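Demonstration teaching (robotics)
By Irén Rácz. Last revised in September
Print this article | E-mail this article

Demonstration teaching is the practice of getting a robot to do a job by doing the job through it, many times over, until a computer can be trusted to have a go by itself. The person doing so is called the demonstrator. Older manuals prefer "operator", which sounds better paid.

There are two main methods. In hand guiding, the demonstrator takes hold of the arm and moves it while the joints record their positions. In remote control, the demonstrator works a smaller copy of the arm, or a pair of handles, and the real arm follows. Hand guiding is simple to learn and hard on the shoulders. Remote control spares the shoulders and tries the patience.

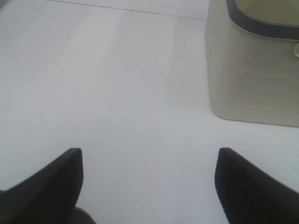

Demonstrations are recorded as episodes, each running from a starting pose to a finished task. A common beginner's task is putting something into a container and letting go of it. A wrist camera gives a partial view of such work: with the fingers open over bare grey tabletop, a cream basket ahead and to the right may show only one corner of its dark rim, and the demonstrator must steer by that or by a second camera. The Listeck handbook asks for 50 episodes before any training is tried. Hadi Ghanem, in his notes on the Bruter arm, asks for 1000, and does not say who is to perform them.

Quality is disputed. Ernő Orbán held that hesitant episodes should be thrown out; Vilmos Balogh kept his, arguing that a robot ought to see how a mistake is mended. Both men's robots learned to pause before letting go, a habit traced to the demonstrators. The Finis method allows 3 corrections per episode and is silent on sighing.

See also: Hand guiding; Nyitrai grip; Wrist camera

Contact the editors | Copyright Finis Reference | Back to top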